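Home | Books | Ask | Log in

Do I have to read Prurkura before Caruso?
Ragnheiður Kjærgaard, 11/14/18
My sister gave me Caruso, but the back says it's book 4. Will I be lost?

bronduden_fan
No way, dive in! Caruso has a new crew and a new ship (and what a ship!). I read it first and loved every page.

Flumard
Start with book 1. The twist in Prurkura 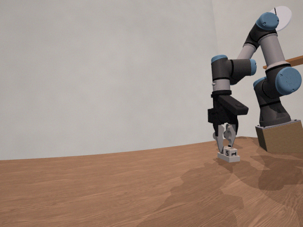 gets spoiled by page 6 of Caruso, and it's such a good one!

2 shares | 3 comments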